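Rirnitdale Riverside Levee and Floodgate
Routine walkover inspection, with comments

Asset no.: 1542
Inspected by: Charalambos Karras
Date: 2025-04-23
Extent: Omon Creek outfall to Kontogiannis Wharf, 2480 m, walked from the downstream end
Conditions: overcast, light wind, river low

Ratings: S = satisfactory, M = monitor, R = repair, N/I = not inspected

1. Earth embankment

1.1 Crest level and width — S
No obvious low spots. The survey marks near the rowing club are still legible.

1.2 Grass cover — M
Thin on the landward batter behind the bus depot, where people cut across to the footpath. Reseeding was tried last spring and didn't take. Suggest a formed set of steps at that point.

1.3 Animal burrows — R
Rabbit holes at the toe, close to the old tannery fence. Flagged with pink tape. Needs filling and compacting before the winter rain.

1.4 Trees and woody growth — S
Wattle seedlings on the river side have been pulled. One stump remains and should be treated.

1.5 Seepage or soft ground at toe — S
Firm all the way along. River was low, so this item should be looked at again after the next decent rise.

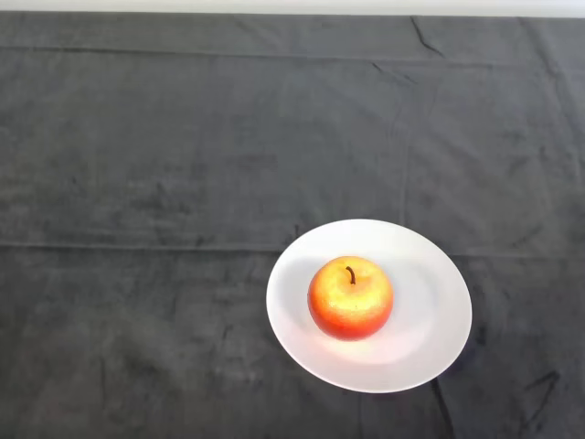
1.6 Vehicle damage — M
Wheel ruts on the crest track between the depot and the footbridge, up to 40 mm deep. Not holding water. The chain at the depot end was down when I got there and I put it back up. The padlock is missing.

2. Concrete flood wall (footbridge to wharf)

2.1 Cracking — M
Hairline cracks as previously recorded. The crack at the third panel past the footbridge has a tell-tale on it, with no change in reading.

2.2 Joint sealant — R
Perished on the town side for most of the wall. River side is better. This has been carried over from the last two inspections and should go in the works budget this time.

2.3 Graffiti and fixings — S
Somebody has bolted a sign bracket to the coping outside the kiosk. No damage behind it, but the kiosk operator needs to be told that fixings into the wall require a permit.

2.4 Kerb and drainage behind wall — M
Leaf litter in the channel. Grates lift freely.
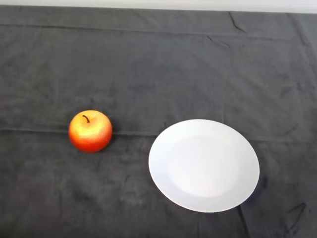 Apple and white plate on dark grey cloth.

3. Floodgate at Kontogiannis Wharf

3.1 Gate leaves — S
Paint chalking, steel sound where tapped. Surface rust at the bottom hinge of the upstream leaf.

3.2 Seals — M
Rubber is stiff on the sill. Would expect some weeping under load.

3.3 Closing test — S
Both leaves closed and latched by hand, two people. The downstream latch is heavy and wants grease.

3.4 Sill and track clear of debris — R
Gravel packed into the track from the wharf resurfacing. Cleared enough to run the test. The contractor should come back and do it properly.

3.5 Closure instructions posted — R
The sheet in the cabinet still gives the old depot phone number. Replace.

4. Plodik Street pump station

4.1 Access and security — S

4.2 Pump run test — S
Both pumps ran on manual and on float. Duty pump noisier than standby, the same as it was last time.

4.3 Non-return flap — N/I
Could not get to it safely from the bank. Needs the boat.

4.4 Standby generator — M
Started on the second attempt. Battery date label has worn off, so age is unknown. Fuel about three-quarters.

4.5 Telemetry — S
High-level alarm received at the control room within the minute.

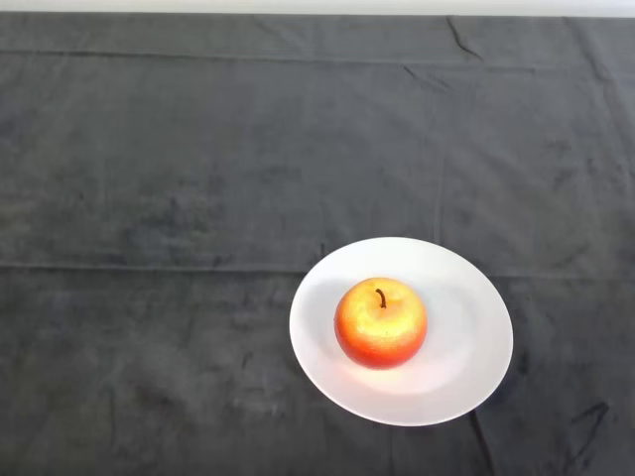 Dark grey cloth with fold line.

5. Public safety

5.1 Handrails — S
One loose post at the footbridge ramp, tightened on the spot.

5.2 Life rings — R
Ring missing at the wharf steps. Reported to the parks crew by phone from site.

5.3 Signage — M
The flood height marker at the creek outfall has faded on the northern face. The lower numbers can't be read from the path.

Actions
Before winter rain: 1.3 burrows.
Within a week: 3.5 instruction sheet, 5.2 life ring, padlock at 1.6.
Contractor recall: 3.4 gate track.
Budget item: 2.2 joint sealant.
With boat, June: 4.3 flap. Look at the river side of the wall on the same trip.

Signed: C. Karras
Copy to: drainage section, wharf office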